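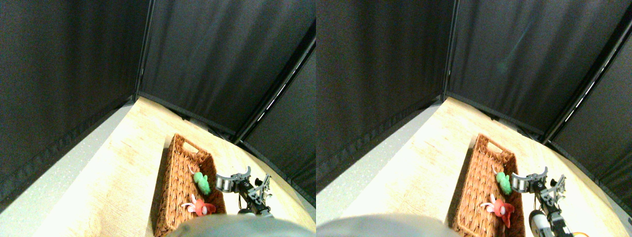

Signe Isaksson has been putting toys away for other families for 19 years, and she still gets excited about a good basket! We met in March and I asked what she tells parents first. "Small baskets," she said. "A big one just swallows everything." She likes wicker, long and narrow, with a handle hole in the end, and just a couple of soft toys inside, the green one lying where a kid can grab it. I told her we own 56 stuffed animals (my daughter keeps a list). Signe laughed. "So pick 6 and rotate them."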